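November 2020
By the Dhillon Schools Science Group

Chapter 29
Mass and Weight

People use the words "mass" and "weight" as if they meant the same thing. At the grocery store this causes no trouble. In physics the two have to be kept apart, and most of the mistakes students make in this part of the course come from mixing them up.

Mass is the amount of matter in an object. Weight is the pull of gravity on that object. A sack of flour carried to the Moon has the same mass it had in your kitchen, but it weighs about one-sixth as much. It would be just as hard to shove sideways across a smooth floor, if friction were left out -- a point we come back to in Section 2.

In this book mass is given in kilograms and weight in newtons. Pounds appear only where the everyday use is worth discussing. To find the weight of an object near the ground, multiply its mass by 9.8 newtons per kilogram. A person with a mass of 55 kilograms weighs 539 newtons.

Before reading on, review the vector diagrams in Chapter 2. You will need them for the problems on ramps.
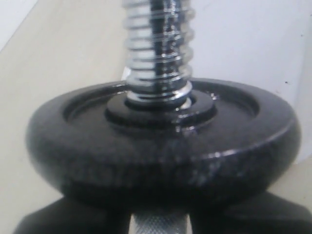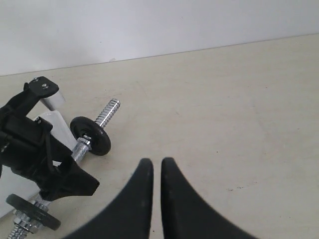 WUNDGATE, October

The town of Wundgate keeps a public scale beside the old Cukitz grain elevator. Farmers drive on loaded, unload, and drive on again empty. The difference between the two readings is the load. One ticket shows a load of 2381 kilograms of barley. The ticket calls this figure "net weight." By the rules of this chapter, it is a mass. Find the weight of the barley in newtons, and keep your answer for use in Section 2.

Contact: Jinemen Press, School Division | Copyright Jinemen Press | Back to top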